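Water Use in Shared Washrooms of the Plendau Student House
Project report, 3 Sep 2024

1. Why we chose this topic

The student house in Plendau has 28 rooms and one shared washroom on each floor. In February the house received a water bill much higher than before, and the residents did not agree about the reason. Our group wanted to find out if the sinks have a part in it.

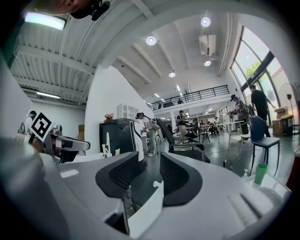 We first asked the residents to fill in a short form. They wrote how often they use the sinks and if they close the water while brushing teeth. Many answers were incomplete, so we use them only as background.

2. Measurement

We read the water meter every morning before breakfast. On a normal day the house used 1,000 liters. After we put small notes above the sinks, the lowest day was 289 liters - but this was during the holiday, and we do not count it.

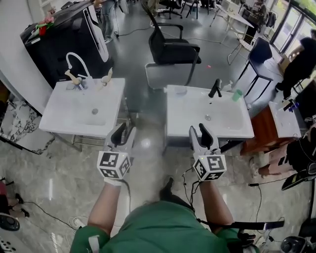 The second part of the work was a comparison with the house in Skindaldale, which is older and has the same number of residents. Their daily use was 400 liters lower. We think the showers explain most of this difference, but we did not have a separate meter for them.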